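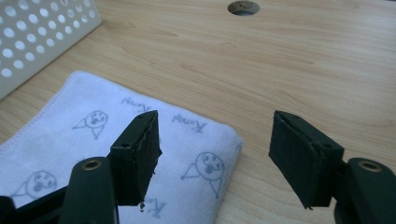 Pinça manual aberta, com a toalha dobrada sobre a mesa e o cesto branco ao canto

Ata da reunião da equipa de recolha de demonstrações
Projeto Sikov
1 de abril de 2021

Presentes: Ada Bellini (preside), Octavio Cuervo, Špela Lazarević, Bogdan Sadowski
Ausente, com justificação: Miłosz Michalski
Redigiu a ata: Bogdan Sadowski

1. Ata anterior
Aprovada com uma correção pedida pela Špela: o guião de recolha em vigor é o da segunda revisão.

2. Ponto de situação da recolha
O Octavio apresentou os números. Temos 243 demonstrações da tarefa das toalhas, das quais 166 já passaram pela revisão e seguem para treino. Outras 46 ficaram de fora, quase todas por a mão ter acelerado no momento de largar a toalha. As restantes estão por rever. Em dezembro nem tínhamos guião escrito, e a Ada quis que ficasse registado o quanto isto avançou. Muito bom trabalho de todos!

3. Primeiro treino com os dados novos
A Špela mostrou os resultados da política treinada só com o lote revisto. O braço já vai buscar a toalha pela dobra em posições que não estavam no conjunto, e a sala reagiu em conformidade. Continua fraco quando a toalha está muito perto do cesto: hesita, recua e volta a tentar. A Špela acha que faltam exemplos desse caso, o Octavio suspeita antes da sincronização entre a abertura da pinça e o vídeo. Vão ver as duas coisas.

4. Variedade das cenas
Discussão longa e animada. O Bogdan propôs rodar a toalha e mudar o cesto de sítio a cada nova série. Concordou-se também em alternar toalhas lisas e estampadas, para o modelo não se agarrar aos desenhos. A Ada gostava de incluir desde já toalhas mal dobradas; fica para o lote seguinte, depois de se fechar este.

5. Material
Convém verificar as almofadas dos dedos antes de cada série e registar a data quando se trocam. A Briterov enviou orçamento para um conjunto de reserva. A Zawadzka ainda não respondeu.

6. Anotação
A Drullard devolveu o primeiro lote anotado. A qualidade agradou, mas o instante de "início de preensão" aparece marcado com critérios diferentes. A Špela escreve uma nota de uma página com a definição.

Ações
Octavio: confirmar a sincronização em 7 gravações escolhidas ao acaso.
Špela: nota para a Drullard; novo treino assim que a revisão terminar.
Bogdan: atualizar o guião com as rotações e as posições do cesto.
Miłosz: insistir com a Zawadzka (a Ada avisa-o).
Ada: responder à Briterov.

Próxima reunião em data a combinar por correio eletrónico.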